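Shelf work remains the hard part

2021-08-30 | By Daichi Ishida

Readers have asked whether the two-handed machines now turning up in trade bulletins can do ordinary stockroom chores. The short answer is that they can do parts of them, slowly, with someone standing by.

Fixed automation is a separate matter. A conveyor or a carton sealer repeats one motion on one item in one place, and has done so reliably for decades. Tidying a shelf has no fixed motion. Items arrive at odd angles, lean on each other and slide when touched. Footwear parts are a good test piece: light, curved, soft enough to deform under a fingertip, and dark enough that a depth sensor may lose the edges.

Sadao Imai, who runs handling trials at Skilico, splits the chore into approach, grasp, lift, place and release. His group logged 1593 attempts between January and the end of the trial, using foam shoe forms on open shelving. Approach was rarely the problem. Most failures came at grasp, when the fingers closed on a rounded toe and the piece rolled away, or at release, when it stuck to the fingertip pad and came back off the shelf with the hand.

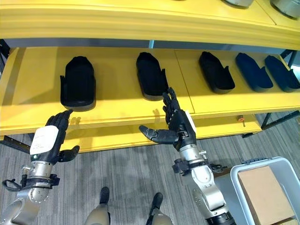 Spacing matters more than weight. Two forms set close together leave no room for a thumb, and the controller must either push one aside or come in from above. Imai favours pushing, which is quicker but shifts the neighbour, so the layout has to be measured again before the next pick. A worker does this without noticing. The Skilico software treats it as a new job.

Colour is a smaller nuisance. Dark foam on a bright board separates well. Dark foam on dark foam does not, and the group has had to lean on finger contact readings to find where one piece ends.

Higuchi, which supplies the shelving for the trial, has suggested dividers. They would help, but a shop that adds dividers to suit the machine has taken on part of the machine's job. The same goes for households – few people will rearrange a hall cupboard to get their shoes put away.

For now the sensible measure is interventions per shift. Imai's target is 5 in 400 picks. He has not met it, and would not give a date.

24 shares | 3 comments

Recent items
Ploltura revises its gripper pad range
Trollia opens second test floor
Service intervals for small conveyors
Letters: who folds the towels?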